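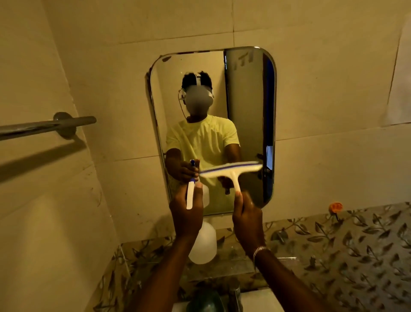
Hello Yuzhen, and thank you for being so patient with us on this one. The rule you asked about is 9 in the Trallus recording guide, the one on mirrors, and I agree the wording is muddy. Your reviewer in Kelletville rejected the bathroom clips because "a person is identifiable," and I can see why that stung after almost 50 of them! With the face covered by the grey blur in the glass, the rule is met. What I would still raise is the chain bracelet on the right wrist, as jewelry falls under the same rule (easy to miss, I've done it myself), and the sheet of paper on the wall, which should come down before recording if there is any writing on it.

Status: reopened, passed to Mathis Tanguy for a second review.

What to do in the meantime, please:
Leave the rejected clips where they are and don't re-export them.
Run the blur check again on the mirror clips only, at 30 frames per second.
Send me the log if it stops at clip 2,288 again, as it did in November.

I've asked Mathis to split the rule into faces and belongings, and I'll write here once he answers.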